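Community Help > Home and Garden > Moving and Storage

Home Ask Answer Topics Sign in

3 min read

Moving out of Zumville, what do I do with a kitchen's worth of stuff?

Asked February 21, 2009

I am moving out of a two-bedroom rental in Zumville and into a much smaller place in Bondero. The lease here ends in May. The new kitchen has one upper cabinet, one drawer and a shelf over the stove. My current kitchen has more than I can fit, even if I stack everything.

The movers gave me a price of $211 for the truck plus $24 for every extra box over the ones in the quote. That adds up fast when half the boxes are kitchen things I may not even keep. I have started pulling everything out of the cabinets, but I get stuck on what stays. I also don't know what to do with opened food. Do people move it or throw it out? It is a drive of 161 miles and the truck will not be refrigerated.

Has anyone done this kind of downsizing? I would like to hear how you decided, and how you packed what was left.

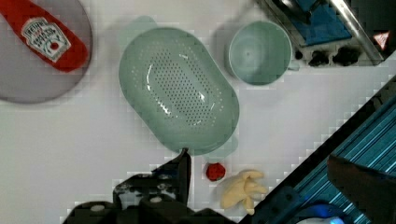 Sorting works better on a table than inside the cabinets. When I moved to a studio I cleared one big surface and put everything on it, one cabinet at a time, until I could see what I owned. Pick a light-colored table if you have the choice, like the white one in my picture, where a ketchup bottle on a gray plate and a green colander are easy to tell apart at a glance. Then go through it and ask when you last used each thing. If the answer was more than a year, it went in the give-away box. Holiday dishes were the one exception, and I kept those to a single box.

For the opened food, I would not move anything that came out of the fridge unless you have a good cooler and ice and can keep it cold the whole way. Check the label on the bottle, since some condiments have to be chilled after opening and some don't. Dry goods in sealed containers are fine. Flour and sugar I gave to the people downstairs. Oil I threw out after the cap came loose in an earlier move and ruined a box of towels.

Start eating down the freezer now. If you wait until the last week you will be eating peas for dinner.

Answer 2

Ask the movers if they charge by box or by size. Mine said box, so I used fewer and bigger ones. Don't make them too heavy though. Anything over 60 pounds they wouldn't carry.

Answer 3

I moved from Bukar to Bondero two years ago and had nearly the same kitchen you describe. Measure the cabinet before you pack. I didn't, and my dinner plates would not go in with the door shut. They lived on top of the fridge until I replaced them with smaller ones.
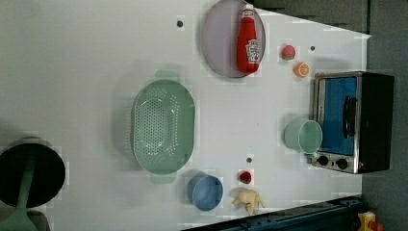

Plates are the part most people pack wrong. They should stand on edge in the box, like records, with paper between each one and a folded towel at the bottom. A flat stack puts all the weight on the lowest plate. Wide ones need a box with room on both sides, so for a large round plate like the one in my photo, with the ketchup lying across it, measure across the rim first and buy the box second. Bottles I would pack by themselves, upright, each in its own plastic bag with the cap taped down. Don't put them in with dishes or anything made of cloth.

Small appliances are what you should be hardest on. I kept the toaster and the coffee maker and sold the rest. The Gebretsadik thrift store in Bondero takes working ones if the cord is in good shape, and they take dishes too, but not on the day they do furniture. Call ahead. Their parking is behind the building and the sign is easy to miss.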